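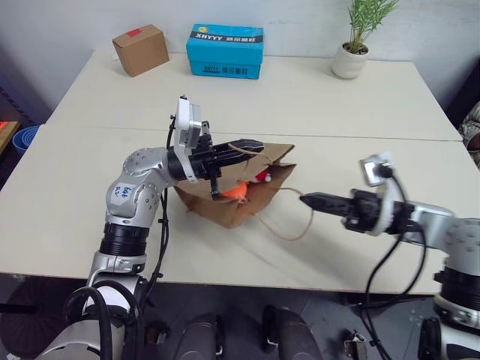 September 17, 2025

Finally moved the record-logging script off the old laptop and onto the little box under the stairs. It checks what is playing in the living room, looks it up in my own list, and writes a line to a text file with the artist, the album and the time. The old version had been running since April and had stopped twice without telling me.

The move itself took most of the evening. Cludiven, which does the matching, wanted a newer library than the box had, and the newer library wanted a newer everything. I gave up on upgrading and put the lot in a container. After that it started on the first go, with 902 lines carried over from the old file.

Then the testing. I played 31 tracks and it got 25 of them right. The misses were nearly all live recordings, where it picks the studio version and is sure of itself. I can live with that, but I'd like it to write down a question mark when the lengths don't match.
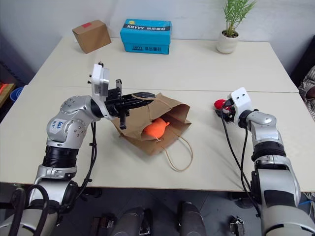

Rachid Abdelaziz wrote back about the duplicates. He thinks the script asks again before the last answer has come in, so I get the same song twice, a few seconds apart. I have set the wait to 30 seconds for now. He also says I should label my adapters, and he is right – a small white label with blue handwriting, like the one on the arm at the elbow, would do. I pulled the wrong plug tonight and lost the network for a while.

Tomorrow: question marks, then the log page.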